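Lista: Arrumação e Roupa
Assunto: Re: Dobrar camisetas sem ficar aquele calombo no meio
De: Ama Frimpong

Oi, gente!

Respondo por cima e deixo a mensagem da Adwoa logo abaixo, senão quem entrou em outubro vai ficar boiando.

> Em resposta à minha última mensagem, Adwoa Ackah escreveu:
>
> Ama, eu sigo o seu jeito de dobrar direitinho e mesmo assim
> as camisetas ficam com um calombo no meio, bem onde as mangas
> se encontram. Na gaveta não fecha. Tenho 70 camisetas do coral
> para entregar dobradas (as do Sebastian ainda por cima são
> tamanho gigante) e já refiz a primeira pilha duas vezes.
> Uso a mesa da sala, que é um Clastau velho, redondo, e a malha
> escorrega toda para a beirada. Será que é a mesa? Ou sou eu?
> E tem como dobrar sem passar antes? Porque passar 70, eu
> não passo, já aviso.
>
> Beijo,
> Adwoa

Adwoa, querida, não é você, e a mesa tem só um pouquinho de culpa! O calombo quase sempre nasce antes da primeira dobra. A gente joga a camiseta na mesa, dá uma alisada com a mão aberta e já sai dobrando, e aí fica uma prega escondida na camada de baixo que ninguém vê. Dobrou em cima dela, pronto, calombo. Eu mesma passei anos culpando as mangas.

O que mudou a minha vida (exagero, mas vocês me conhecem) foi parar de alisar e começar a esticar. Pego a camiseta por dois cantos do mesmo lado, levanto um tico, deixo o peso do pano puxar as rugas para baixo e só então deito na mesa, ainda segurando os dois cantos. Antes de soltar, uma puxadinha para os lados até a borda ficar reta. Com a borda reta, o resto do pano meio que obedece. Se sobrar uma dobra atravessada, levanto só o canto mais perto dela e deito de novo. Nada de ficar empurrando a ruga com a palma da mão, que ela só muda de endereço.

As mangas: uma de cada vez, para dentro, e a segunda NÃO pode cair em cima da primeira. Eu paro cada uma antes do meio. Nas camisetas grandes, tipo as do Sebastian, viro a ponta da manga para baixo, acompanhando a lateral, e o volume se espalha. Depois é metade, e metade de novo, ou em três se a gaveta for baixa.

Sobre a mesa redonda, experimenta trabalhar mais para o centro e deixar a barra virada para você. A minha também tem a frente arredondada e eu me acostumei. Se escorregar muito, uma toalha fina por baixo segura. Na malha amarela é onde eu mais enxergo vinco (na preta eu dobro no escuro, praticamente). 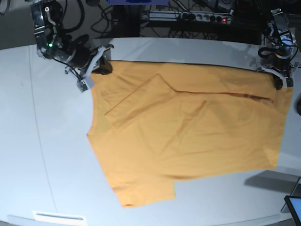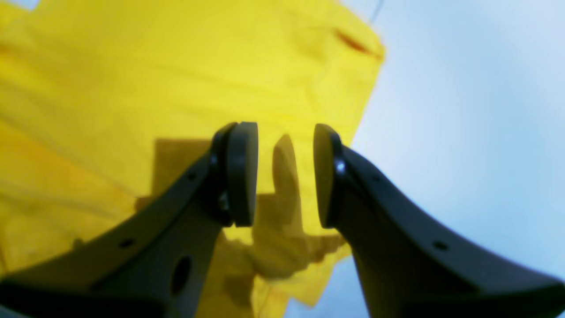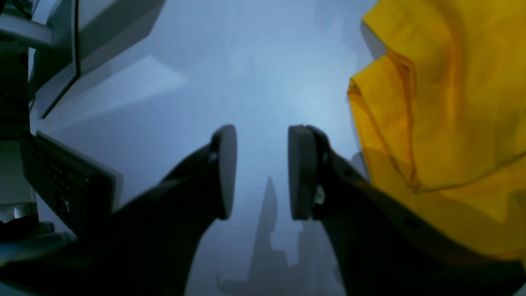 Precisa passar a camiseta antes de dobrar?

Só se ela for direto da pilha para o corpo de alguém em dia de festa. Para guardar ou entregar, basta a malha estar bem seca e esticada pelos cantos antes da primeira dobra; as ruguinhas macias somem no uso.

Voltando às suas 70, Adwoa: não faz tudo de uma vez, pelo amor. Eu faria pilhas de 15, separadas por tamanho, e as gigantes por último, quando a mão já pegou o ritmo. Ponho a primeira pilha numa caixa antes de começar a outra, porque pilha alta em cima da mesa tomba, e tomba sempre para o lado do café. Usei para o bazar aquelas caixas Enemau de tampa solta e gostei bastante, só achei a alça meio fininha. Alguém aqui jurava pela Zonton, mas nunca achei para comprar perto de casa. Se quem falou disso ainda estiver na lista, me escreve contando onde conseguiu?

Ah, e a questão da frente para cima ou para baixo, que rendeu aquela briga toda no mês passado. Eu começo com a estampa virada para a mesa, assim ela termina aparecendo na pilha. Quem prefere o contrário que seja feliz, não vou reabrir o assunto (mentira, podem escrever).

Fui olhar o arquivo da lista e a sua mensagem é a de número 1344, imagina! Dessas, 186 têm a palavra "gaveta" no assunto. A gente precisa de outro passatempo.

Uma coisa que fiquei sem saber: a malha do coral é cem por cento algodão ou tem mistura? Se tiver poliéster ela escorrega mais e talvez a toalha por baixo seja obrigatória mesmo. Me conta, e conta também como ficou a primeira pilha. Eu estou em casa depois das sete da noite, se quiser ligar e dobrar comigo no viva-voz.

Beijos a todas e todos,
Ama

P.S.: o lençol de elástico fica para outra mensagem, ainda estou brigando com o meu.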